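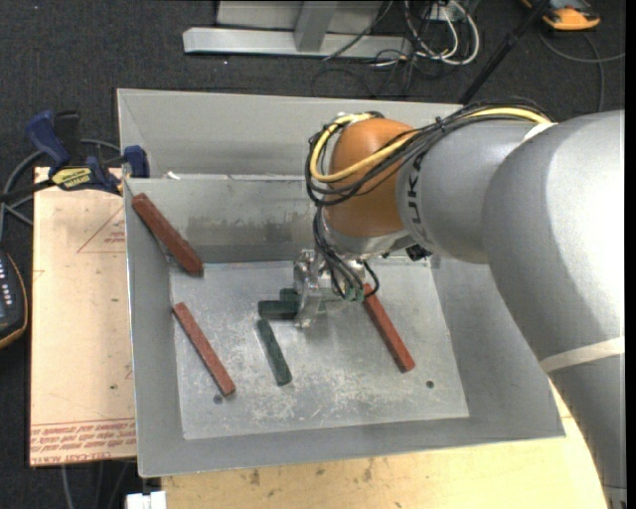
6. Working safely at the picking bench

Read this section before you switch anything on. Reading it afterwards is also permitted, but you will get less out of it. It applies to every Fostard bench with a floor-mounted or table-mounted arm, a parts bin and a gripper fed by hoses.

6.1 Before you start

1. Find the handheld controller. If it isn't at the bench, stop and look for it. The arm has no views on where you left it.

2. Press the emergency stop, try to move the arm, and be pleased when it stays put. Release the stop and clear the fault. Do this at the start of every shift, including the ones when you are late.

3. Check the bin. It must be held at one corner at the very least, and a bar clamp done up hand-tight is enough for light blocks. Push the bin with your palm. If it slides, the taught positions are now a work of fiction and you must go to 6.3.

4. Look along the cable bundle from wrist to shoulder. Ties should be snug, and every loop should have enough slack for the joint to turn through its full range. A loop that looks generous at rest may not be so generous at the far end of a reach.

5. Check the hoses at the gripper. They may curve out to the side. They may not hang below the fingers.

6. Clear the floor of loose cable wherever you intend to stand.

Note: Scuffs and scratches on the bin floor are normal wear. Fresh gouges mean the lowest height is set too low. Please don't cure this by buying a new bin.

6.2 Loading and first picks

1. Tip the blocks in by hand with the arm parked and the drives off. Leave them as they fall. Tidy rows make for excellent results and a useless test.

2. Stand outside the marked line. Select slow mode and keep speed at or below 200 mm per second for the first 73 picks after any change to the program, the gripper or the bin.

3. Watch the approach with a finger near the stop. Blocks resting up against a sloping wall or in a corner are the ones to worry about, as the gripper has to go in close to the side.

4. If a block jams, stop the arm, switch off the drives, then reach in. This order has been arrived at through experience, some of it Trinidad Paredes's.

CAUTION: Never hold a block steady for the gripper. It will not thank you and it can't tell a block from a thumb.

CAUTION: Acrylic sheet used as a side board can crack if a clamp is overtightened. Leave the maker's printing on view where you can, so that the next person knows what the sheet is.

6.3 If the bin has moved

1. Park the arm and switch off the drives.

2. Set the bin back against its marks and refit the clamp.

3. Run the Werex corner check in slow mode. All corners must pass. Three out of four is a fail, however persuasively you put it.

4. Write it in the bench log with your initials. "Bin moved" will do. "Bin moved itself" has been tried.

6.4 Leaving the bench

Park the arm clear of the bin, open the gripper, switch off the drives and put the controller back on its hook. If you'll be gone for less than a minute, do the same.

Questions about these rules go to Trinidad Paredes. Requests for exceptions go to her as well, and come back quite quickly.

Issued December 8, 2018. Replaces the Montecinos bench sheet, copies of which should be taken down.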